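# Egg Placement Cell: Setup and Care Notes

Cell name: Cokix
Maintained by: Nokier Handling Laboratory
Document owner: Rosine Royer
Last revised: 16 Oct 2018

## Scope

This file covers the setup, routine care and repair of the Cokix cell and accompanies the recordings made on it. It applies to the single arm installed on the bench at the Hlongwane building. The control software is documented separately in the Nostar repository.

Persons working on the cell are expected to have read the site safety rules. Questions about access should be addressed to Benoît Millet.

## Contents of the release

The release holds 3,137 recordings of the egg transfer task. Each consists of the wrist camera video, the joint positions and the gripper opening. Recordings made before the July replacement of the wrist cable are stored in the folder `pre_cable` and should not be mixed with later ones without checking the camera offset.

## Bench layout

The tabletop is white and is not covered. The holder is placed to the left of the egg tray as seen by the wrist camera. Neither part is fastened down. Small differences in their position between recordings are intended, but the holder must stand flat and must not touch the tray.

Clearance between the holder and the nearest side of the tray is set at 160 mm at the start of a session and may drift by a small amount during use.

## Starting the cell

1. Check that the emergency stop is released and that the bench is clear of tools.
2. Switch on the controller and wait for the ready light.
3. Send the arm to the home position at low speed.
4. Open and close the gripper fully, without an egg, 5 times.
5. Open the wrist camera view and confirm that the tip of the gripper finger shows in the lower right corner.
6. Load the tray and begin recording.

If the finger does not appear as in step 5, the camera bracket has moved. Stop and follow the section on camera alignment.

## Routine care

The gripper fingers are wiped with a damp cloth before each session. Solvents must not be used, as they harden the finger surface and reduce grip. The eggs and the tray are washed in warm water and dried by hand.

Scratches on the tray are acceptable. A cracked tray is to be replaced. Marks on the tabletop are left in place unless they interfere with the detection of the eggs; in that case Romain Chauvin decides whether the surface is cleaned or the threshold is changed.

The finger screws are checked after every 300 transfers and the result is entered in the cell log.

## Camera alignment

Loosen the two bracket screws by half a turn. Place the holder and the tray in their normal positions, put one egg in the holder and move the arm to the pose named `check_view`. Turn the bracket until the live view agrees with the reference view, then tighten both screws evenly. The finger will be out of focus at this distance. Do not adjust the lens to correct it. 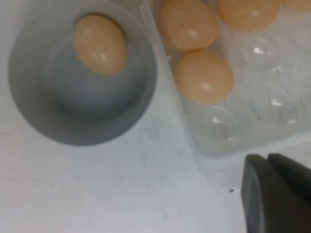

Figure 1. Wrist camera view with one egg in the grey holder and the clear tray to its right.

The upper rim of the holder may lie outside the view, as may the top and right sides of the tray. The inner recess of the holder should be fully visible.

## Known faults

- Reflections on empty wells are sometimes detected as eggs. Lowering the lamp reduces the effect.
- The gripper may report "closed" while slightly open after a cold start. Repeat step 4.
- The wrist cable can catch on the second joint when the arm returns home from the far side of the bench. Raphaël Coste holds the spare clips.

## Repairs

Finger replacement may be carried out by any trained operator. Work on the wrist joint, the cable or the controller is reserved for Benoît Picard. After any repair, camera alignment must be repeated before recording resumes, and the new offset saved with the session.

Contact: Rosine Royer, Nokier Handling Laboratory | © 2018 Nokier | Back to top
5 comments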